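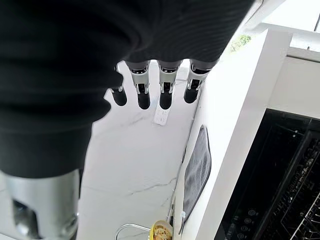

Fine ribbing in a black knit.

Knitwear repair returns to Perron Hall

Sep 22, 2023

The knitwear repair desk reopens next week in the back room at Perron Hall and will run through the end of February. Drop-off is from 4 to 7 in the evening. The side door on the parking lot will be open during those hours and the front door will be locked.

Last season the desk took in 208 pieces. Most were sweaters, followed by hats and then gloves and mittens. Moth holes and worn elbows made up the bulk of the work. There were also a lot of cuffs that had come loose along the bind-off edge, mostly on store-bought sweaters with a thin rib.

Each household can bring up to 4 pieces at a time. Please wash and dry everything before you drop it off. Pieces that smell of mothballs will be sent home to air out, as they were last year. If you have had moths in the closet, put the item in a sealed bag in the freezer for a few days first, let it come back to room temperature in the bag, then freeze it again.

What we can fix: holes smaller than a silver dollar, runs, snags, loose cuffs and hems, split underarm seams, thin elbows and heels, missing buttons. We can also shorten sleeves on hand-knit sweaters that were worked from the top down.

What we can't fix: felted or shrunken wool, broken zippers, stains, lace shawls, and anything with a glued lining. Zippers can go to Drustik Tailoring on the corner, which has told us it is still taking them. Expect a wait there in the fall.

A few words about ribbing. A rib stretches because knit and purl stitches sit side by side, and a patch sewn flat over it will pull and pucker as soon as it is worn. We rebuild the stitches with a needle and matching yarn, which is slow. A hole in fine rib can take an entire evening, so allow three weeks for those. Plain stockinette usually comes back in one.

Black and navy are hard to match, and they are hard on the eyes under the lights we have. Two new table lamps were bought over the summer and should help. If you still have the little card of spare yarn that came with your sweater, bring it. If you don't, we will use Gretik sock yarn in the nearest shade. On dark colors the repair may show in daylight. Anyone who would like a visible repair in a contrasting color can ask for that on the slip, and those tend to get done sooner.

The repairs are free. There is a jar on the table for yarn and needles. The jar brought in $400 last season, and that paid for the lamps with a bit left over. We are not asking for more yarn this year, except for dark gray in fingering weight. The shelf is full, and the bulky acrylic in particular has to go somewhere else. Zasine Thrift will take it if it is bagged and labeled.

We could use two more people who can pick up a dropped stitch and follow a rib. You don't need to be fast. There will be a practice evening before the first drop-off, with swatches to cut holes in and fix again. Bring reading glasses if you use them and a blunt darning needle if you own one you like. Coffee is provided. Parking on the street side is limited to two hours.

Last thing: 29 finished pieces from last winter are still in the bins behind the piano. They include a green child's cardigan with wooden buttons, several single gloves, and a long gray scarf with no slip attached. Please come and get them in the first two weeks, during drop-off hours. Whatever is left after that goes to the coat drive.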